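# Paper cups for a children's party: one color per drink, and how to stop the mixing?

**Posted by Wollov_mum**, 2023-08-20

Hello all. I help with the drinks at a small summer party for the children in Flidham, and I need advice about paper cups. We have two kinds of drinks, apple juice and water. Last year all cups were white and after ten minutes every child had lost his cup and took a new one. We used a pack of 500 and the trash bags were full of cups with only one sip gone.

This year I want to use two colors, gray for water and yellow for juice. I put one of each next to each other to see if the difference is clear enough, also for the smaller children. My sister says the gray is too boring and they will all go for the yellow one.
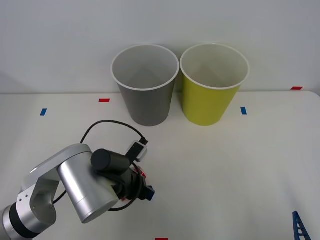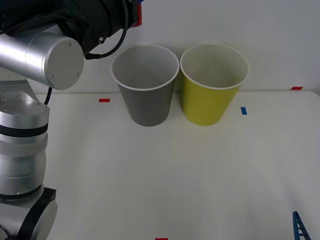
*The gray and the yellow cup side by side, both with the white rim.*

What I would like to know:

- Is a paper cup with a rolled rim good for writing a name on, or does the pen slide off?
- Can I fill them before the guests come, or do they become soft?
- Is it better to have one color per drink or one color per table?

Thank you for your patience with my English!

---

**Helmut Hollmann**

I have done the drinks for our sports club for many years, so I try to go in your order.

Names: do not write close to the rim. The paper is curved there and the letters come out ugly, and also the children put their mouth on it. Write in the middle of the side, before you fill the cup, with a permanent marker. On a gray you will not see a black pen very well, so take white stickers for those. On the yellow a black pen is fine.

Filling: water and juice can stand for one hour without problem in a normal coated cup. I would not leave them longer, mostly for the wasps. Do not fill to the top. These cups are narrow at the bottom and wide at the mouth, and when they are full they fall over from one small push. Two thirds is enough for a child.

Color: one color per drink works with adults. With children I would do it per table – they remember "I am a yellow" much better than what is inside. Then you put both drinks on each table in jugs and they can have a refill in the same cup. We did it like this in February for 59 children and I carried home more than half of the cups.

One more thing. When you set them out, leave a hand of space between the cups. If the rims nearly touch, a child who takes one will knock the other.

---

**Prokgate**

just buy plastic mugs with a handle, you wash them and you have them next year

---

**Mühlbauer**

I agree with Helmut about the stickers, but please test one first. Some stickers fall off when the cup gets wet from outside. We had 3 sorts at home and only the cheapest one stayed on.

About your sister: let the children pick the color when they arrive, and write the name at that moment. My son would take gray, he says yellow is for babies. If one color runs out you can still draw a star or a fish on the other one.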